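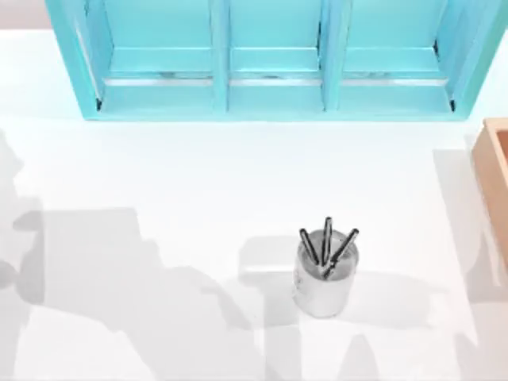 Most of the furniture that leaves a household in Dornstead each year could have stayed in use, according to one respondent to the town's survey on bulky waste, who added that a repair bench within walking distance would have changed the outcome for two dressers and a desk.

The survey, conducted in March, drew replies from 424 households. Of these, 233 reported discarding at least one piece of furniture during the previous year. Loose joints and worn finishes were named more often than any other fault, ahead of outright breakage. Many respondents also cited a move to smaller quarters.

Dornstead has operated a furniture exchange on Trenton Street for eight years. Residents may deliver items in the morning and collect others until 5 p.m. The exchange does not accept mattresses or upholstered pieces without a legible fire label, a rule that accounts for the majority of refusals at the door.

Under a new agreement with Ketilsson, a joinery firm in neighboring Skollent, damaged items will be assessed before they are offered to the public. Pieces needing only glue, screws, or a fresh coat of paint will be repaired on the premises. Those requiring new parts will be sent to the workshop in Skollent, where some five apprentices will carry out the work under supervision.

The town will bear the cost of transport for the first year. Repaired items will carry a modest charge, and residents receiving housing assistance will be exempt. Applications for exemption may be made at the exchange desk or by mail.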